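We use cookies to keep this site running and to remember your preferences. By continuing to browse you agree to our use of cookies. Accept | Manage settings

Zuvcombe's morning coffee hour finds a new home on Clenden Street

The Tuesday coffee hour in Zuvcombe, which has been wandering from one borrowed room to the next for longer than its regulars care to remember, will settle into the old Athanasiadis bakery on Clenden Street this month. The doors open at 9 a.m. and everyone is welcome, whether they have been coming for years or only moved to town last week.

The bakery has stood dark since the Athanasiadis family closed it and moved to the coast to be nearer the grandchildren, and plenty of people in this part of town still talk about the sesame rings that used to sell out before school started. The family kept the building, though, and when Kosmas Fragkou wrote to ask whether the front room might be used one morning a week, the answer came back the same evening. The rent is 14 dollars a session, to cover the lights and the heating, and the family has asked only that the old sign stay up over the window.

"I had written such a long letter, with all my arguments lined up, and they said yes in two lines," said Fragkou, who has been unlocking doors and putting out chairs for the coffee hour ever since it met in the back of the library. "I was almost disappointed. I wanted to use the rest of my arguments on somebody."

Those who have followed the group's travels will know that the library years ended when the reading room was needed for the children's program, and that the church hall after that was lovely but bitterly cold. Then came a stretch in the upstairs room at the garden center, which had good light and a pleasant smell of potting soil, but also a staircase that several of the older members could not manage. Attendance dropped off, and by February the group had begun to talk, a little sadly, about whether to carry on at all.

Mahlet Tefera was one of those who stopped coming when the stairs got to be too much for her knees. She lives two blocks from the bakery and walked over last week to see how the painting was getting on – the walls are a soft yellow now, and very cheerful – and ended up staying most of the afternoon, telling the painters which corner gets the sun and which one gets the draft.

"You miss the coffee a bit, but you can make coffee at home," she said. "What I missed was hearing what everybody's sister was up to. I had five months of news to catch up on, and I intend to get all of it." 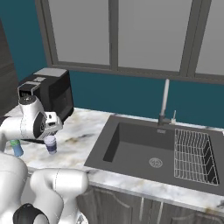
What to expect on Tuesdays

The coffee hour runs, in spite of its name, from 9 to 11 a.m., and people come and go as they please. Coffee and tea are free, and a dish by the door takes whatever anyone would like to put in it. Visitors are encouraged to bring their own cup if they have a favorite, and there will be a shelf where regulars can leave one from week to week. Stelios Moschos, who baked for the group through the whole of the garden center period, will be bringing his almond cake on the first morning, and has promised a second one without nuts.

The front room is all on one level, with a wide door straight off the sidewalk, and the number 5 bus stops just across the street. Parking is a little tighter. Drivers are asked to leave the spaces in front of the pharmacy for its customers and to use the lot behind the hardware store, where the first two hours are free.

There will be a quiet table near the back for anyone who prefers a crossword or a newspaper to conversation. Toshio Yagi is also bringing back his chess boards, which have been in his garage since the move out of the church hall, and he is happy to teach beginners of any age. He would like it known that one white bishop is missing, and that if it went home in somebody's coat pocket he would be very glad to see it again, with no questions asked.

Getting the bakery ready has been paid for mostly by neighbors. A bake sale and a secondhand book table brought in 300 dollars between them, which bought the paint and a set of folding chairs, and Brutuma, the furniture repair shop on the corner, mended four old tables and would not take a cent for the work. The big bread oven is still in the back room, and will stay there for now. It is much too heavy to shift, and Fragkou admits to a quiet hope that somebody will want to light it again one day.

Davoud Soltani, who has the flower stall across from the bakery, says the street has felt a bit sleepy on weekday mornings without the bread line, and that he is looking forward to seeing the lights on. He has offered a bunch of something seasonal for each table on opening day – tulips, if the weather is kind to him, and otherwise whatever has come through.

Anyone who would like a ride to the coffee hour, or who has a spare seat in the car and could offer one, can leave a name and number on the sheet at the library's front desk. Cakes, newspapers and working teapots are all gratefully received.

Contact the newsroom | Copyright Zuvcombe community news | Back to top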